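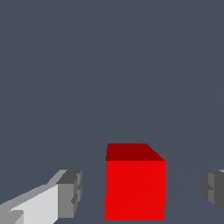
Abb. 1: Simulierte Greiferansicht mit rotem Würfel zwischen den beiden Fingern. Der Abstand rechts ist größer als links.

Projektbericht: Einrichten und Pflegen der Greifzelle »Esow«
Stand: 18. Februar 2020

1. Ausgangslage

Die Zelle Esow haben wir vom Vorgängerjahrgang übernommen, zusammen mit einem Ordner, dessen Inhaltsverzeichnis deutlich umfangreicher war als der Inhalt. Unsere Aufgabe lautete, den Zweifingergreifer wieder in Betrieb zu nehmen, das Simulationsmodell in Grandunano an die echte Zelle anzugleichen und einen Wartungsplan zu schreiben, den auch jemand befolgt.

2. Einrichten des Modells

Grandunano rechnet zügig, solange man keine Schönheit verlangt. Wir haben die Auflösung der Handkamera niedrig gelassen und nehmen die Treppenstufen an den Kanten in Kauf. Tisch und Würfel haben einfarbige Flächen ohne Textur, damit die Farberkennung wenig Gelegenheit zum Irrtum bekommt. Sie hat sich trotzdem welche gesucht – dazu Abschnitt 4.

Mehr Arbeit machte die Mittenlage. In Abb. 1 sitzt der Würfel näher am linken Finger. Schließt man aus so einer Stellung beide Finger gleich schnell, berührt der linke zuerst und schiebt das Teil vor sich her. Für einen Würfel mag das angehen, für die Gehäuseteile von Fomwood, die später in die Zelle sollen, nicht. Wir haben deshalb vor dem Schließen einen Korrekturschritt eingefügt, der den Greifer seitlich versetzt, bis beide Abstände auf 2 mm übereinstimmen.

3. Arbeiten am echten Greifer

Die Führungen waren verharzt, vermutlich seit Längerem. Wir haben sie zerlegt, gereinigt und neu gefettet, die Fingerspitzen abgenommen und mit frischen Schrauben wieder montiert. Eine der alten ließ sich nur noch ausbohren. Der Nullpunkt wird jetzt mit einer Lehre von 12 mm Breite eingestellt. Früher geschah das laut Ordner »nach Gefühl«.

4. Ergebnisse

Nach dem Umbau liefen in der Simulation 1.230 Greifzyklen. 39 davon schlugen fehl, der größere Teil bei Würfeln dicht am unteren Bildrand, wo die Farberkennung eine angeschnittene Fläche für ein kleineres Teil hielt. Ein höherer Anfahrpunkt hat das weitgehend behoben. Die Steuerung von Esteves meldete während der ganzen Zeit »Zustand gut«, auch als sie versehentlich nicht angeschlossen war. Wir werten diese Anzeige nicht mehr aus.

5. Wartungsplan und offene Punkte

Vor jeder Versuchsreihe: Fingerspitzen abwischen, Schrauben prüfen, Nullpunkt mit der Lehre kontrollieren.
Monatlich: Führungen nachfetten, Kabel am Handgelenk auf Scheuerstellen ansehen.
Bei Fingerwechsel: Maße im Modell nachtragen, und zwar am selben Tag.

Offen ist die Kraftbegrenzung, für die uns noch ein Sensor fehlt. Die Bestellung ist unterwegs, geliefert werden soll im Mai.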